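Print this page
E-mail this article

3. Data and methods

3.1 Sample

The survey covered rented apartments in two districts, Drirklow and Cuesta, both built up in the same period and both served by the Revosar housing company. Addresses were drawn from the company's tenancy list after removing units that were vacant or under repair. A paper form was mailed to 1,000 households in October, with one reminder. Forms came back from 900 of them. Fourteen were blank or had the housing section missing, which left 886 for analysis.

The form asked for the number of residents, the number and size of tables in the apartment, the uses made of each table on the day before, and whether the table was cleared before each meal. A table was defined as any flat raised surface at which at least one person could sit and eat. Kitchen counters were left out unless the respondent reported a stool or chair kept at them. Desks were included only where the household reported eating at them.

3.2 Diary subsample

Households that gave a telephone number were asked to keep a table diary for one week. The 134 that completed it recorded each use of the main table in half-hour blocks. Two or more uses could be entered in the same block, and respondents were told to write in their own words before choosing a code. The written entries were coded again by the first author and by Milagros Collado, working apart. Differences were settled by going back to the written entry.

The coding scheme follows the one used in the earlier Bramomlow study, with two changes. "Paperwork" and "schoolwork" are kept separate here, and "storage" is split into short storage (cleared before the next meal) and standing storage (still on the table at the end of the day).

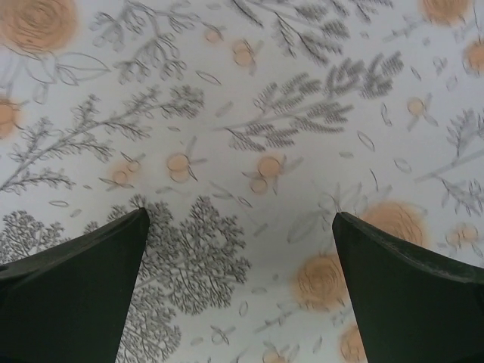
Table coverings were recorded as a separate item. Respondents marked one of four answers: bare, fully covered, partly covered, or place mats only. A covering was treated as permanent if it stayed on the table between meals. The Bramomlow form had asked only whether a cloth was used at the main meal, so the two sets of answers cannot be compared directly on this point.

3.3 Measures

Three measures are used in what follows. The first is occupied time, the share of waking half-hour blocks in which any use was entered. The second is overlap, the share of occupied blocks with more than one use. The third is displacement, counted whenever a meal was eaten somewhere other than the main table and the diary gave the state of the table as the reason. Meals eaten on a sofa by choice were not counted as displacement.

Overlap is likely to be understated. Respondents tended to enter the use they thought of as the main one and to leave out small uses that went on beside it. Charging a telephone is the clearest case. It was rarely entered as a use of its own, yet it often appeared in the written notes on other activities, for instance where a respondent explained why a meal had been set at one end. We added a code for charging during the second round of coding and applied it to all diaries.

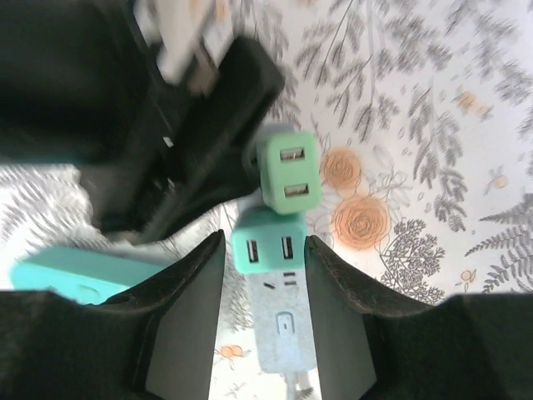 The position of wall outlets was not asked on the form. Floor plans held by Revosar show the outlets as installed, but tenants in both districts use extension cords, and the plans are a poor guide to where power can be reached in practice. Outlet position is therefore left out of the models.

3.4 Standing storage

Standing storage needs a closer definition than the earlier work gave it. An item was coded as standing if the diary named it, or a group containing it, in the last block of the day. Items that belong on the table, such as a salt dish or a vase, were excluded by means of a fixed list. All other items were counted by group (papers, tools, toys and hobby parts, electrical goods, food packaging, other) and never singly, as respondents differed widely in how finely they listed things. "Bits and pieces" was coded as other.

The table covering and the items resting on it were coded separately throughout. A change of cloth was not taken as evidence that the table had been cleared unless the written entry said so.

Figure 1. White tablecloth with printed botanical line drawings and a teal plastic triangular piece.

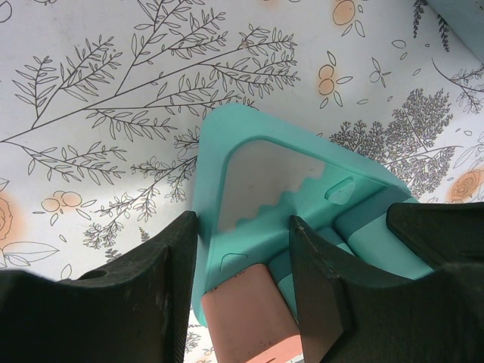
3.5 Limits of the diary data

Diary households were larger on average than the full sample and more often included a child of school age. Weights were applied for household size and district. No weight was applied for age of children, as the form recorded this only in broad bands. Results from the diaries are reported with the weights in place, and unweighted figures are given in the appendix.

The data file was closed on 2022-04-30. Corrections received after that point concerned addresses only and do not affect the tables in Section 4.

Print this page
E-mail this article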